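Search the archive Go Advanced search

[Ernlow-Dye] Re: Blues in the Tarnitz book
From: Thaddäus Eder
Date: Monday, June 24, 2019

Nattawut Khunthong wrote:

> I have been working through the scans of the Tarnitz dye book and have a few questions for anyone who has seen the original. The title page says 1783 but the hand changes after the section on yellows. Is the second part later?
>
> Also, the blues. He gives names for them but no weights of indigo for most. I count five names and I can't put them in order from light to dark. The word I read as "milk blue" comes after the one I read as "sky," and I expected it the other way around. Did he list them by color, by price, or just as he thought of them?
>
> Last, has anyone tried the bran vat on page 70 on cotton? He only talks about wool. I have two old cotton sheets I can cut up but I don't want to spoil a vat on them if it's known not to work.
>
> Nattawut

Nattawut,

I spent two days with the original in January, so I can answer some of this.

The second hand is later, but I don't think by much. The paper is the same all the way through and the ruled margin doesn't change. The book has 119 numbered pages and the numbering is in the first hand to the end, including pages the second writer filled. So the first man numbered a blank book and didn't live or stay long enough to use it up. The library puts the second hand down as his son. I saw nothing in the book to back that up. The spelling is different enough that I would guess a journeyman from farther south.

The scans leave out the loose slips. There are 3 of them, tucked in at the back, and one is a price list for the Alurham market. It matters for your question. The blues on it are in the same order as in the book, and the prices go up as you read down. Milk blue costs more than sky because it was done on finer wool. So the list is by price, and the depth of color only follows it part of the way. I copied the slip out by hand and will type it up when I have an evening.

On cotton, yes, the bran vat works, but it is slow and you have to be careful with heat. Mine was kept a little warmer than my hand, in a lidded pot inside a box of straw. It took most of a week to come in. I dipped for ten minutes, aired for twenty, and went back. Four dips gave me less than two would have on wool. If you scour the cotton properly first you will save yourself a dip. Old sheets are fine for this. They have been washed so many times that there is very little left in them to get in the way, but boil them with soda all the same.
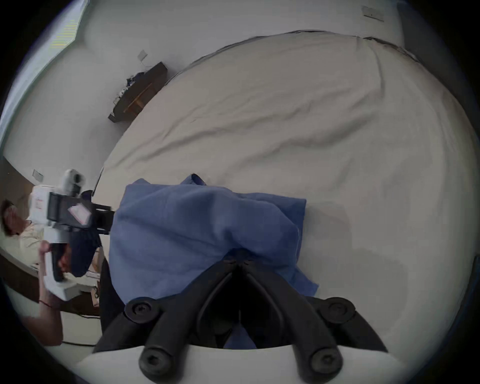
Blue cloth, bunched up on the sheet.

Don't follow his instruction to add more madder when the vat is tired. On wool it may not show. On my cotton it left a dull brown cast that never washed out. Add bran, keep it warm, and wait. If there is no coppery skin on top by the third morning, something is wrong and more madder won't fix it. I also skip the lime he adds at the end of each day unless the vat smells sour. He was working with a vat the size of a barrel and his amounts don't scale down well to a stock pot.

I bought my indigo from Taşdemir, the ground kind, and soaked it overnight before it went in. The lump kind is closer to what he would have had, but grinding it is a long dirty job and I can't say the result is any better.

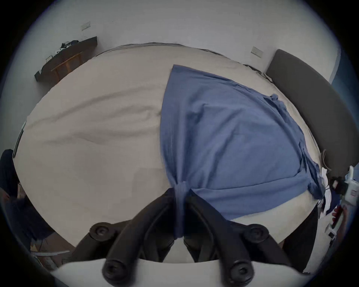
His color names are harder to settle than the order. The book has no swatches, only small pin holes on four of the pages where swatches may have been. "Sky" I take to be pale and a bit green, as you get from one short dip. "Violet blue" is the one people argue over. Some want it to be a blue with a red dyed over it, but he gives no second bath, and he always gives the second bath when there is one. I think he just meant a medium blue that leans toward periwinkle, like the cloth the black fingers have hold of in that last picture, and that he called it violet to set it apart from the greener ones. A strong, clean indigo can lean that way with nothing added. "Crow" has to be the darkest. I have no idea what to do with the fifth name. I read it as "stone" and a friend who knows old German hands better than I do reads it as "star."

One correction to my post from the winter. I said the weights were in the Alurham pound. They aren't. He says on page 4 that he uses the Tarnitz pound for wool and the lighter apothecary's pound for dyestuff, and I missed it. If you worked from my table, your dye amounts will be too high. I'll send a new table with the price slip.

If you do cut up the sheets, please keep a piece of each dip and write the dip number on it in pencil. I didn't, and now I have a stack of blues and only my memory to sort them by. Wash them all the same way before you compare. A fresh piece always looks darker than it will end up.

Does anyone have a good scan of page 88? In mine the gutter swallows the last word of every line.

Thaddäus

Recent messages on Ernlow-Dye
Weld seed, germination problems
Re: Weld seed, germination problems
Copper pots, what is safe to use
Blues in the Tarnitz book
Table of weights from the Tarnitz book
Iron spots on linen

Contact the list owner | Copyright remains with the authors of each message | Back to top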